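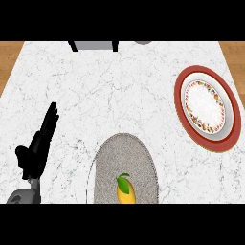 Vindcombe Garden Club
End-of-season walk-through, shared beds and shed
Filled in by: Annelore Eichhorn
Walked on: Sunday, starting 8:15 a.m., with Miklós Somogyi holding the other end of the tape

Marks: OK = fine. FIX = needs doing before the ground freezes. WATCH = look again in spring. Comments are mine. If you disagree with one, write under it, not over it.

GATES AND PATHS

1. Main gate latches without being kicked - FIX
It latches if you lift it, lean on it and think well of it. The lower hinge screw is backing out again. Longer screw, please. I did not say a bigger hammer.

2. Paths clear and level - FIX
The brick path is fine as far as the rain barrels. Past them, two bricks have risen next to the silver maple and will catch the toe of anyone carrying something. Lift them, trim nothing thicker than a thumb, add sand and put them back. Miklós wants to take the root out. The root was here first and I suspect it will be here last.

3. Wood chips topped up - OK
Generously. The chips are piled against the trunk of the crabapple like a scarf. Pull them back a hand's width all around. I have asked for this before, see last year's sheet, and the one before it.

4. Hoses off the paths, drained and coiled - FIX
One was drained. One was coiled. They were different hoses.

WATER

5. Spigots shut off and insulated - WATCH
North spigot is off and wrapped. South spigot drips when the wind is from the west, which I can't explain and won't try to. New washer on order.

6. Rain barrels emptied, lids on - FIX
Both full. The left lid is holding down a stack of plant trays and the right lid is on the left barrel. Empty them before the first hard freeze or we'll be buying barrels in December.

7. Drip lines flushed - OK
Flushed Saturday. The line to the Ó Flaithearta bed has a chew mark near the elbow but holds pressure. Chewer unknown, though the rabbit watched us the whole time and seemed relaxed.

BEDS

8. Ó Flaithearta bed (perennials) - OK
Coneflowers and rudbeckia left standing for the goldfinches, as agreed. Please stop tidying them. Phlox had mildew to the knees, so that was cut down and bagged, and it is not to go in the compost. Asters still blooming, looking very pleased with themselves.

9. Wunau bed (bulbs) - WATCH
800 daffodils and 439 small things (crocus, scilla, one bag that lost its label) went in this fall, 1239 altogether, according to Miklós, who kept a tally on his sleeve. Squirrels have been over the front edge already. Chicken wire is down and pinned on the front half. The back half is trusting to luck.
Someone has since planted pansies on top. They look nice. I'd still like to know who it was.

10. Camellia by the south wall - WATCH
Fat buds, far too early. It does this every year and every year it gets its nose frozen. Burlap and stakes are on the hook by the door. Burlap goes around the stakes and not directly on the leaves. It is a windbreak and should not look like a kidnapping.

11. Roses - FIX
Black spot leaves still under the two climbers. Rake and bag. No hard pruning until late winter, and yes, this includes the one that grabs people.

12. Stakes capped - FIX
15 bare bamboo ends at eye height in the dahlia row. Cork, tennis ball, old yogurt cup, I don't care, but cap them. I found number 15 personally.

SHED

13. Tools cleaned, oiled and hung - FIX
The good loppers are hung up beautifully. The spades have been put away wearing a good part of the Wunau bed. Scrape, wipe, oil. It takes five minutes and can be done while complaining.

14. Blades covered - OK
Even the pruning saw. Thank you, whoever you are.

15. Chemicals locked up and labeled - FIX
Locked, yes. Inside the cabinet is a soda bottle marked "the strong one." Nobody is to open it, sniff it or guess. It goes to the county drop-off in a bucket with a lid.

16. Tiller - WATCH
The Proteo starts on the third pull and has a tank still half full. Run it dry before storage. The guard over the tines is bent but clears. Closed shoes only, and I'm looking at the clogs.

17. Ladder - FIX
Right foot has lost its rubber. Tagged DO NOT USE. The tag was on the floor by the time we finished, so I tied it on with wire.

18. First aid box - FIX
No tweezers, one bandage (with dinosaurs), and a tube of something that expired during a previous president. Restock. Tweezers matter most, see item 11.

COMPOST

19. Bins turned and covered - OK
Middle bin read 60 degrees on the long thermometer, so it has mostly given up for the year. Tarp tied on three corners. Fourth grommet is gone.

20. Nothing in there that shouldn't be - FIX
A glove, a plant tag and half a lasagna.

Walk-through finished 10:40 a.m. Re-check of all FIX items in two weeks, same time. Bring your own gloves, as the compost has mine.

A.E.

Added underneath, in pencil: Item 2, root still should come out. Item 9, the pansies were me. M.S.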